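Clilus Tabletop Message Board
Owner's Guide, Section 3: Setting Up on a Table at Home

Welcome back! If you have worked through Section 2, your board is out of its sleeve and the protective film has been peeled off (do check the corners, where a little piece likes to hang on). Now comes the pleasant part, which is finding it a spot where the whole household will use it.

1. Choose a table that stands level and that people pass often. You don't need to clear it completely. A board that shares its table with everyday bits and pieces gets written on far more than one kept in solitary splendor.

2. Lay down a cloth if you have one. A knit cloth is very kind to the back of the board and keeps it from skating about while you write. Smooth it with the flat of your hand first, working from the middle out to the edges.

3. Set the board down flat in the center, toward the side where you will be sitting, with the writing surface up. Keep a long, narrow case beside it for your markers, and move toys, snacks and tape toward the back so your elbow has somewhere to go.

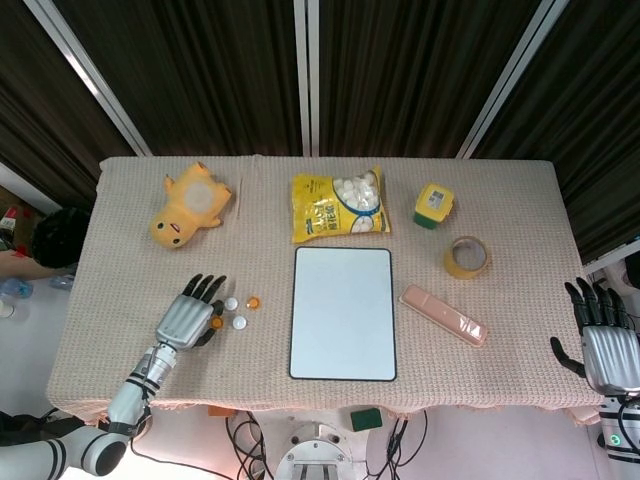 Lazaridis wrote to us in March to say that a fringed cloth is lovely until the fringe gets under the board, and then every line you draw has a wobble in it. Tuck the fringe well away before you write, the letter went on, and try the pen in one corner before you start on the shopping list.

We couldn't put it better, and we have added it to the steps.

4. Tuck any fringe or loose fold clear of the board, then press gently on each corner in turn. If one rocks, lift the board and smooth the cloth again.

5. Write a short word in one corner with a dry-erase marker, wait a moment, and wipe it off with a soft cloth.

Note: Bottle caps make cheerful counters for a chore chart or a quick game. Two colors are plenty, one for each player, and they can live on the cloth beside the board when the game is over.

CAUTION: Bottle caps are a choking hazard. Keep them away from small children and pets.

CAUTION: Do not stick packing tape to the writing surface. It can lift the finish, and the gum it leaves behind will grab every marker you own.

If a mark won't come away, put a little Plostura cleaner on your cloth (never straight onto the board) and rub in small circles. The 200 ml bottle from Ormont will last most families a good long while. Let the surface dry fully before writing on it again, then go on to Section 4, Hanging Your Board.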